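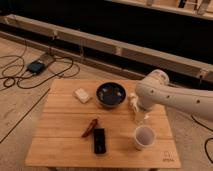

In Praise of the Small Low Table

March
By Ffion Bellis

I grew up in a house where the dining table was a serious thing. It seated ten, it had its own padded cover, and you weren't allowed to put so much as a mug on it without somebody's aunt appearing from the hallway with a coaster. We ate at it on holidays. The rest of the year we lived, quite happily, off one little square table made of planks, and it's the little table I find myself missing.

So I'd like to say a kind word for small tables, the sort you can carry by yourself from one room to the next. My friend Bo-ram Do paid 50 dollars for hers and has dragged it through three apartments, and I'd take it over anything in the Renura showroom, where I recently saw a coffee table priced at $1,661 (I went back and read the tag twice, and then I went and had a sandwich).

What I love is the mix of things that ends up on one. A big table gets sorted. There's a fruit end and a mail end, and sooner or later there's a runner with a vase on it. A small table never gets that far. A deep, dark blue bowl sits down next to a little white cup, something black and flat with buttons or a screen gets left near the front, and before long a red chili pepper has joined the party, a good distance from any kitchen counter. I think that's lovely! It looks like people live there.

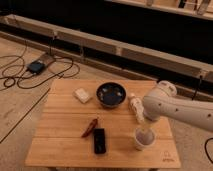

Bo-ram disagrees with me about this, I should say. She believes a table ought to be cleared every night, down to the bare planks, and she wipes along the seams with a damp cloth folded over her fingernail. I've watched her do it while holding a whole conversation about her sister's wedding. I admire it, and I have tried it, and by breakfast my own table has a bowl on it again.

My advice, if you're furnishing a first place and feeling nervous about the cost, is to buy the small table and wait a year before you buy the big one. Put it where the light is good. Get a bowl you like looking into, since you'll be looking into it from above most of the time, and let the rest of the stuff come as it comes. You can always eat Thanksgiving dinner on your lap. We did, twice, and my mother still talks about the gravy.

Get the Clultau newsletter in your inbox every month. You can unsubscribe at any time.

© Clultau. Contact us | Back to top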